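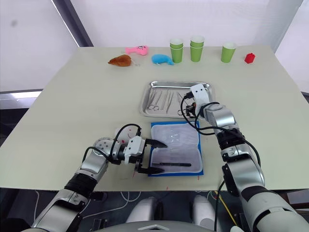
How to sell your clutter at a table-top sale

A table-top sale is a car boot sale held by people who would like a roof. You hire a table, cover it with things you once paid good money for, and spend a morning being offered 20p for them. I have done the big July one at Fokcombe often enough to have opinions. It has 290 tables and gets almost 4000 people through the doors, most of whom want a cup of tea.

What follows should work for any sale of this sort, including the small ones in school halls where the same six buyers go round and round.

Before you book

Ask what size the table is. Organisers say "standard" with great confidence, and I have been given everything from a banqueting table to something you might play bridge on. Ask also whether you can bring a clothes rail, what time the doors open to sellers, and how far it is from the car park to the hall. At Citolport it is up a ramp, round the bins and up another ramp, and you will think about that ramp when you are deciding whether to bring the bread maker.

Table fees are usually paid in advance and not given back, even if you wake up on the day and can't face it.

What to bring

Go through the house one room at a time and put everything in one of two boxes, "sell" and "not sure". On the night before the sale, move everything from "not sure" into "sell". If you open it and look properly you will keep all of it, and then you are a person with a box.

Things that go well: children's books, soft toys in clean condition, jigsaws with all their bits, baking tins, picture frames, garden tools, anything for a dog. Things that don't: videos, exercise equipment, mugs with a company name on them, and single curtains. I once took a Tzanetos yoghurt maker to four sales running. It has been to more of the county than I have.

Wash everything that can be washed and wipe down the rest. Put batteries in toys that need them so you can prove they work, then take them out again before the noise gets to you. Check pockets, handbags and the insides of books. I found a perfectly good ten pound note in a cookery book, which made it my most profitable item of the year.
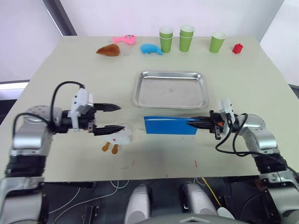 Do a trial run at home if you have a table of about the right size. Set it all out, go to the other side, and look at it as somebody who owes you nothing. Tall things go at the back, small things at the front, and fragile things well out of reach of anyone under five. Leave gaps. A heaped table makes people think of jumble and they will want to pay jumble prices. When you are happy, pack the boxes in reverse, so that what goes out first is on top.

You will also want:

A cloth or sheet that reaches the floor, to hide your boxes and your lunch
Carrier bags and newspaper
A pen, sticky labels and tape
A flask
A folding chair
A jumper, as halls have only the two temperatures

Pricing

Price everything, even if you mean to take less. British people would sooner leave the building than ask what something costs. Use round numbers, and start a little above what you'd be happy with, so the buyer can have the pleasure of beating you down. 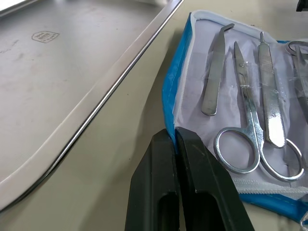 Cheap odds and ends do best when they are all one price and all in one place. Anything at 50p goes together, the keyrings with the marbles with the egg cups, and you write the price once and forget about it. Use something shallow with an edge to it, so that people can rummage without sending your stock across the floor. A stainless steel tray with a rolled rim like this one is just the thing, and a few scuffs and smudges do no harm. Do put a sign by it saying the tray is not for sale, or you will be asked all morning, and by noon you may weaken.

On the day

Get there early. The dealers certainly will, and they'll have a hand in your boxes before you've found the end of the tape. You don't have to sell to them while you unpack. "I'm not set up yet" can be said as many times as you need.

Bring at least £20 in change, mostly pound coins and fifties, and keep it on you in a bum bag. It will do nothing for your looks.

Be friendly but leave people alone. Stand up when it's busy. Half an hour before the end, put out a sign saying everything is half price, and ten minutes before the end start giving things away to anyone who stands still.

Whatever is left goes straight to the charity shop on the way home. Don't take it back into the house. Don't buy anything from the next table either, though I say this as the owner of two fondue sets.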